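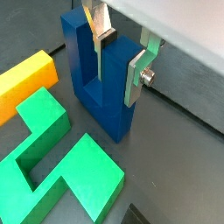
Blue block, dark gray tabletop

Slide 2. Four-day week claims. Ask the room who has read the Braltov survey itself. Pause.

It went to 50 staff and 13 answered. All the press quoted was "happier."
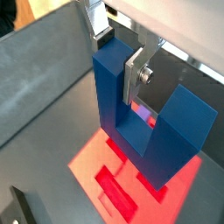 Slide 3. Happier than when? They asked in February, right after bonuses. I'd be happy too – for a week or so.

Gülizar will bring up Orevden. Fine, but they cut meetings the same month, so which one did it? Skip the chart if we're running late.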